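Do Magnesium Sprays Help People Sleep? A Look at the Claims and a Small Survey
Kasun Siriwardena
Health Claims and Consumers, final project report
Submitted 4/14/18

1. Why I picked this topic

My aunt gave me a bottle of magnesium spray during finals and told me to put it on my feet before bed. The label said it was "absorbed in minutes" and "supports deep, natural rest." I slept badly, but I also had two exams that week, so I don't count that as evidence for or against anything. What bothered me was the label. It made a claim about absorption and a claim about sleep, and it gave no source for either one.

My question for this project was simple. Do the sellers of these sprays offer any reason to believe them, and do the people who buy them notice a difference?

2. What the sellers say

I looked at three products sold in our area: Olleck, Mudurau and Skultby. I read the labels and the websites and wrote to all three companies asking for studies.

Olleck answered with a brochure. It says that each serving delivers 60 mg of magnesium "directly to the cells." The brochure has a page of references, but when I looked them up most were about magnesium taken by mouth, in older adults or in people who were already low in it. Being low in magnesium is a real problem and a doctor can test for it. It doesn't follow that a spray on the feet will help a college student who goes to bed at two.

Mudurau sent me a discount code. Skultby did not reply.

The skin question is the one I spent the most time on. Skin is there mostly to keep things out, and dissolved salts don't pass through it easily. I found a few small studies that report some absorption, but they had few subjects and some had no comparison group. I am not saying it is impossible. I am saying that "absorbed in minutes" is a much stronger statement than anything I was able to find behind it.

3. The survey

I handed out 207 paper forms in October, at the student center and outside Simanjuntak Natural Foods, which gave me permission to stand by the door. I got 200 back that were filled in well enough to use.

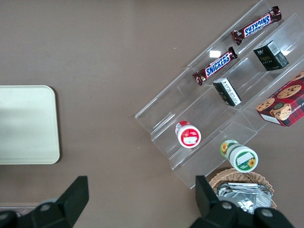 Fig. 1. Clear three-tier display stand and a tray on a tabletop.

The form asked whether the person had used a magnesium spray in the past year, how often, what they expected before they started, and whether their sleep had changed. It also asked about caffeine, screens and bedtime. I added those after my instructor pointed out that people who buy a sleep product often change other habits the same week.

Many of the people who had tried a spray said they slept better. Nearly all of those same people said they had expected it to work. A good share had also cut back on coffee or started going to bed earlier. Once you take those people out, the group left over is too small to say anything with, and I won't pretend it isn't.

4. Problems with my survey

Standing outside a health food store is not a fair way to find average people. People who thought the spray was useless may have forgotten they ever bought it. Everything is self-reported, and sleep is something people are bad at judging - I know I am.

A proper test would need a dummy spray that feels and smells the same. That is hard, as several people told me the real one itches.

5. What I think now

I found no good reason to believe the sleep claims on these three labels. The sprays may be harmless for most people, apart from the itching, and if someone likes the routine of it I have no argument with them. The price is another matter. A store owner with 2,000 bottles to sell is not a neutral source, and neither is a brochure.

If I did this again I would skip the survey and spend the time keeping sleep diaries with a smaller group, half of them on plain salt water. I would also write to the companies earlier. Skultby may still answer.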